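Drurnholm Records Office Opens Drop-In Paper Sorting Service for Residents

Service starts in April and takes loose household and small business papers

DRURNHOLM. The Drurnholm Records Office will open a drop-in service in April for residents who have loose papers they want put in order before filing, copying or scanning. The service is free for anyone with a Drurnholm address.

Staff will sit with residents at a table in the office's ground floor work area and help them gather, straighten and sort their sheets by hand. Visitors leave with their papers in labeled folders. The office does not keep copies unless a resident asks for them.
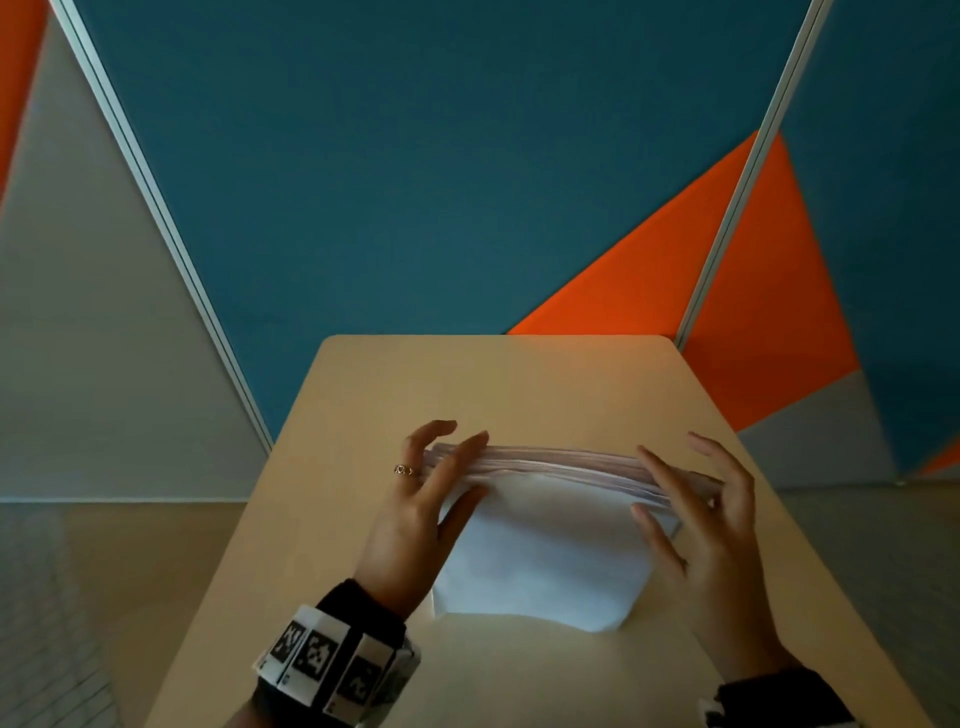

The office tried the service last fall with 236 households. Most people brought letters, receipts and school forms that had been kept in bags or drawers. According to the office, the most common problem was sheets that had slipped out of order and would not go through a scanner feed together.

"People think they need a filing system first," said Etenesh Teshome, who manages the office. "They need a flat table and half an hour. Once the edges line up, you can see what you have."
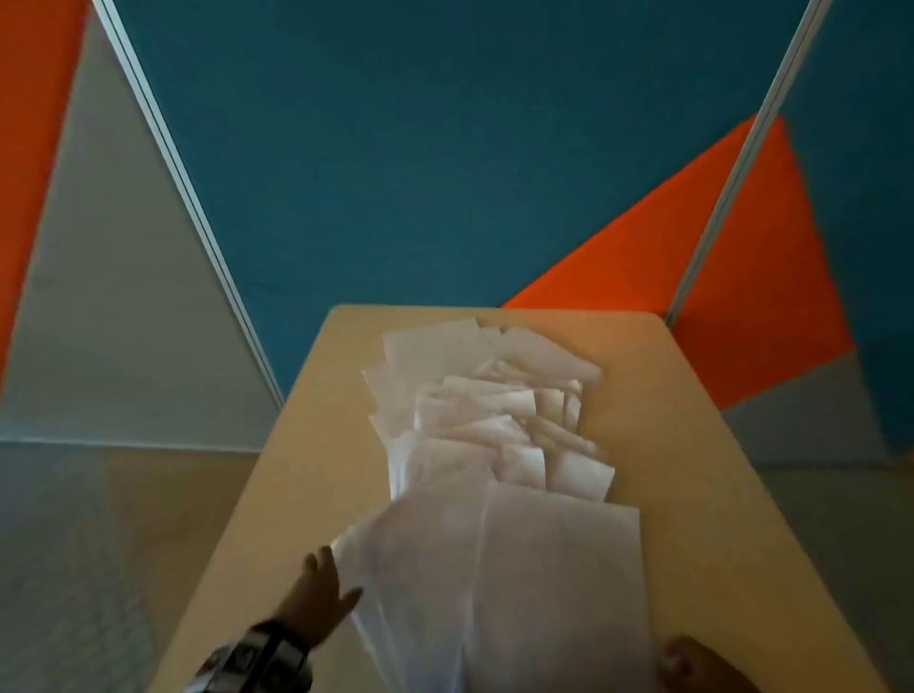

Residents do not need to sort anything before they come in. Staff are used to starting with papers spread down the length of a table, corners pointing in all directions, and will work through them a handful at a time. Staples and paper clips should be taken out at home if possible. Each visit is limited to what fits in one standard file box, and larger loads can be split over more than one visit.

How a visit works

1. Check in at the front desk and take a number. Appointments are not needed.

2. Lay the papers on the table and bring them into one pile.

3. Hold the pile by both sides, bend it a little to loosen the sheets, and tap it square.
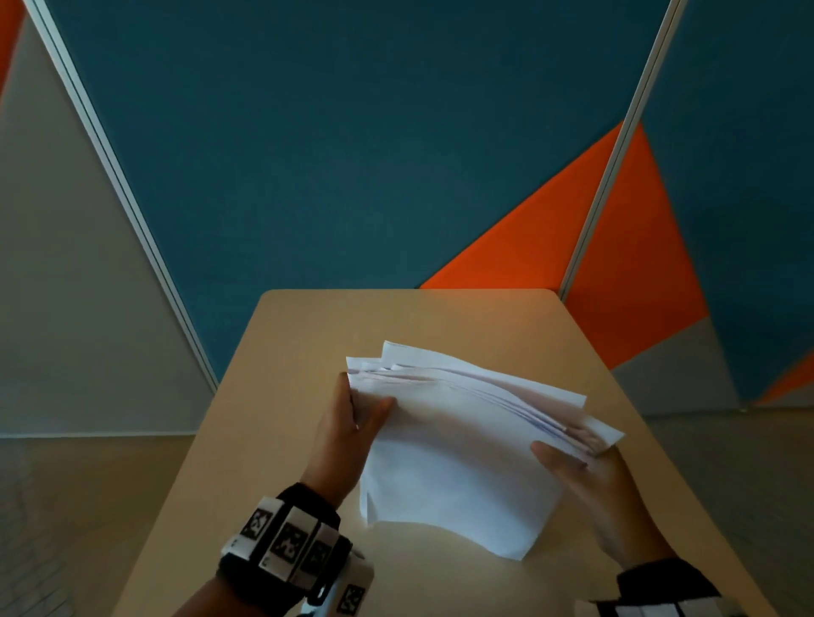
4. Divide the pile by subject and year. Folders and labels are supplied.

5. Take the folders home, or carry them to the scanning desk next door. The first 10 pages are scanned at no charge.

The work area was refitted over the winter with new tables from Zeltska, a local furniture maker. Berhanu Tilahun, who will run the daily sessions, asked for tables that could be reached from both sides.

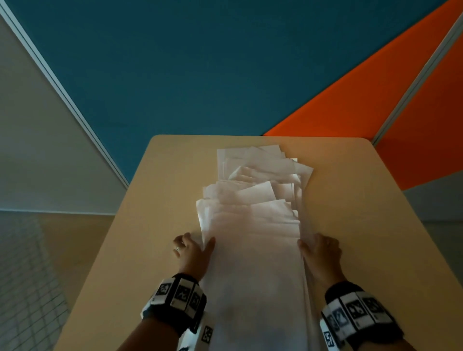

"A tall pile wants both hands," Tilahun said. "I do the near end first and then move along. If you try to fix the whole thing at once, it slides."

The office expects to see roughly 778 visitors in the first year. Sessions will run until 5 p.m. on days when the front desk is open. Children are welcome with an adult.

Papers that residents no longer want can be left in the locked shredding bin by the exit. Bound books, photographs and oversize plans are not covered by the service, but staff can explain how to store them.

Questions about the service can be taken to the front desk of the Drurnholm Records Office during opening hours.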